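주방 상판 줄눈과 실리콘 재시공 기록

지난 글에서 벽 쪽 실리콘을 걷어낸 데까지 썼다. 이번에는 상판 재질 때문에 바뀐 부분과 양생 시간만 정리한다.

우리 집 상판은 천연 대리석이다. 대리석은 탄산칼슘이 주성분이라 산에 약하고, 초산형 실리콘을 쓰면 접착면이 부식될 수 있다. 기존 시공분을 잘라 보니 식초 냄새가 남아 있었고, 경계를 따라 광택이 죽은 띠가 생겨 있었다. 전에 살던 사람이 욕실용 제품을 그대로 쓴 것으로 추정한다. 새로 쓸 제품은 석재용 중성 실리콘으로 정했다. 일반 중성 제품 중에도 가소제가 석재로 스며들어 얼룩을 만드는 것이 있으므로 포장에 석재용 표기가 있는지 따로 확인해야 한다.

잔여물 제거에는 플라스틱 스크레이퍼를 썼다. 금속 날은 모서리에서 미끄러지면 바로 흠집이 된다. 제거제는 눈에 띄지 않는 안쪽에 먼저 발라 15분 두었다가 변색을 확인했다. 이상은 없었지만 상판 전체에 바르지는 않고 이음부에만 썼다. 마지막에 이소프로필알코올로 두 번 닦고 하룻밤 말렸다.

색상은 생각보다 오래 걸렸다. 갈색 계열 무늬가 있는 돌에 흰색을 넣으면 선이 도드라지고, 투명은 시간이 지나면 누렇게 보인다. 견본을 대 보고 회갈색으로 결정했다.

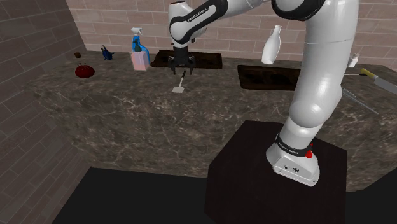
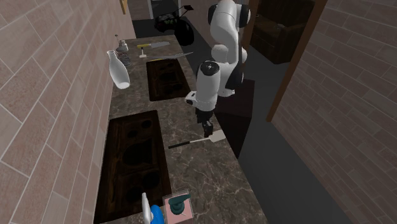 갈색 계열 마블 무늬 상판, 렌더링.

이음부 폭은 가장 좁은 곳이 2mm, 넓은 곳이 5mm였다. 넓은 쪽은 깊이도 있어서 백업재를 먼저 밀어 넣었다. 백업재 없이 깊게 채우면 실리콘이 바닥면까지 세 면에 붙어 움직임을 받아 주지 못하고 찢어진다. 마스킹 테이프는 이음부 양쪽으로 1mm씩 띄워 붙였다. 카트리지는 300ml 한 개로 충분했고, 3분의 1 정도 남았다.

도포는 화요일 저녁에 했다. 노즐은 45도로 자르고 한 번에 길게 밀었다. 헤라질은 한 방향으로 한 번만 하고 테이프는 표면이 굳기 전에 떼었다. 두 번째 구간에서 테이프를 늦게 떼는 바람에 막이 같이 끌려 올라왔고, 40cm를 걷어내고 다시 했다. 실내 온도는 21도였다. 습도계는 건전지가 나가서 기록이 없다. 중성 실리콘은 공기 중 수분으로 굳기 때문에 다음에는 습도도 적을 생각이다.

제품 설명에는 24시간 뒤 물 사용이 가능하다고 되어 있으나 두꺼운 구간이 있어 이틀을 기다렸다. 손톱으로 눌러 보니 벽 쪽은 단단했고, 백업재를 넣은 구간은 조금 물렀다. 그 구간만 하루 더 두었다.

줄눈은 벽 타일 하단 두 줄만 보수했다. 기존 줄눈을 2mm 이상 파내지 않으면 새 줄눈이 얇게 떠서 떨어진다. 배합수는 계량컵으로 재서 넣었고, 남은 가루는 밀봉해 두었다. 발수제는 줄눈이 완전히 마른 다음에 바를 예정이고, 상판용 침투성 발수제와 같은 날 작업하려고 한다. 제품은 Haque와 Mekden 두 가지를 놓고 기술 자료를 비교하는 중이다.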